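Trenard Suture Kit: Evaluation Set

README for the evaluation data shared with reviewers of the Trenard bench kit. Maintained by Bernadette Hutchins and Henryk Pietrzak at Nekier.

What the kit is

Trenard is a bench kit for practicing and recording robotic suturing on tissue pads. It is sold to teaching labs and to groups that train control policies. The kit covers the camera mounts, the pad holder, the recording software and a starter supply of pads. The arms are not part of it. Buyers bring their own and fit the wrist camera mounts with the adapter plates.

It is a training and research product. It has no clearance for clinical use, and the data in this set should not be used to make claims about patient care.

What is in the set

The set has 1,183 recorded trials, all made at the Jultcombe bench in May. Each trial has one folder with:

- video from the fixed camera over the pad
- video from two wrist cameras, one per arm
- joint positions and gripper commands, sampled with the video clock
- a short text file with the operator code, the pad batch and the task name

There are 6 task names. They are listed in tasks.txt with the start and stop rule for each. Trials that were stopped early are kept in the set and carry the flag "short" in the index file. Filter on that flag if you only want full runs.

Operators were Mélanie Poirier and Czesław Sowa. Operator codes are A and B. We do not publish which is which.

Known problems

Wrist video is soft at close range. The lens is fixed focus and the gripper parts sit very near it, so do not plan on reading fine thread detail from those views.

Strong light washes out part of the wrist view in many trials. Exposure was left on auto. A later release will offer a locked setting.

The fixed camera view falls off to black at the borders. Crop before computing any brightness statistics.

Red fluid on the pad varies between trials. We did not measure the amount applied.

In 100 trials the two wrist streams were saved under swapped names. These are listed in swapped.csv. The files themselves have not been renamed, so that older scripts keep working.

Loading

Run unpack.py with the path to the archive, then check the result with verify.py. A clean copy reports 2,753 checks passed. If the number is lower, download the archive again before writing to us.

Terms

Reviewers may use the set for evaluation and internal testing. Published figures need a credit line to Nekier. Questions about licensing go to Eugeniusz Laskowska, and reports of damaged files go to Henryk Pietrzak.

Sample frames

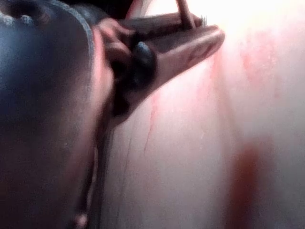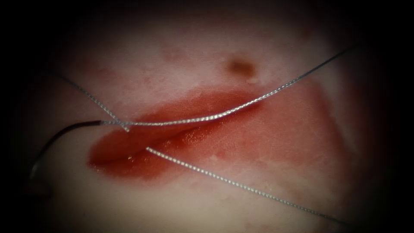
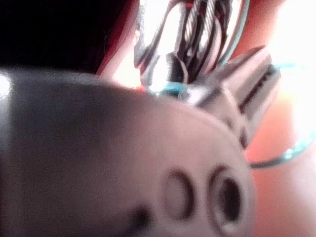 Wrist camera (first and third) and fixed camera (second, with the curved needle and thread at the incision).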